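Slipping grips, and where they came from

On Sunday I lost most of an afternoon to a fault I should have caught in the first ten minutes. The task was small household things going in and out of a cardboard tray, done with the hand-held grippers, left and right. By the end we had 422 takes, and when Vanderleia Tavares ran the check that evening, 57 of them came back with the finger opening recorded wrong.

The right hand was the bad one. With the fingers shut on something solid, like a charger, the log said they were still closing. Then it would jump back to open for a moment and settle. On playback it looks as if the object has been dropped, although it never left the pads.

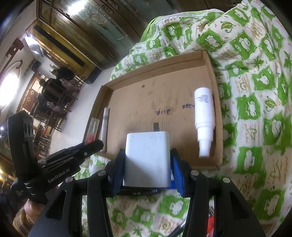
I blamed the software first, then the cable, and swapped it. No change. Zuleica Lins asked if I had checked the screws on the linkage – I hadn't. One had backed out by less than a turn, enough to let the finger rock under load.

There's a safety side too. A loose finger can let go of a thing with a metal prong on it, and I had been working with my other hand close by.

I've thrown out the 57 and marked everything after take 316 as suspect. The screws now get checked before each session and again at the halfway point. Thread lock is on order.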